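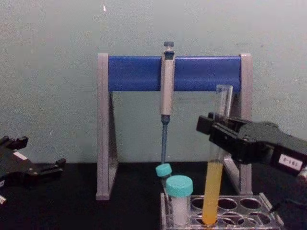

Record of the collection bench, February, morning session

Work resumed at the bench on the test tube task for the Siva model. The plan for the month stands at 500 accepted examples of a tube being set into the clear rack, and the Rustska group has asked that the liquid level and the tube itself stay the same throughout. The yellow-orange sample was therefore retained. The pipette stand remains behind the rack, as agreed with Grurach, so that the model learns to work with other equipment close by.

Radu Vlad operated the arms until the mid-morning break and I kept the log. The first 20 attempts were set aside for calibration and will not be submitted. Two later attempts were rejected at my discretion: in one the operator paused too long above the rack, and in the other the tube was released before it was fully seated. Both have been retained under the heading of failures, which the training team now wishes to receive separately.

The left arm has no part in this task. It is nevertheless recorded in full, with its fingers open, and operators are reminded to leave it at rest until the attempt has been closed in the log.

The running total since the programme opened is 3410, of which 1232 concern glassware. I consider the second figure low and have said so in writing to Virgil Vlad.

A question was raised concerning the approach to the back row, where the tube must come down close to the teal-capped containers.
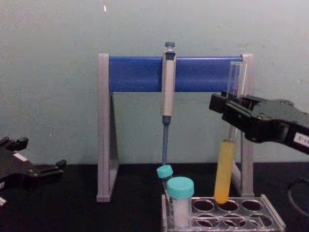

Tincuța Pană takes the view that we are too careful with it. In her opinion the slow descents teach the model to hesitate, and she would prefer fewer examples at an ordinary working speed. I have noted the objection and asked for a comparison on the Samuel machine before the present method is altered.

The bench was handed over at 12.40. Labels for the afternoon are still outstanding.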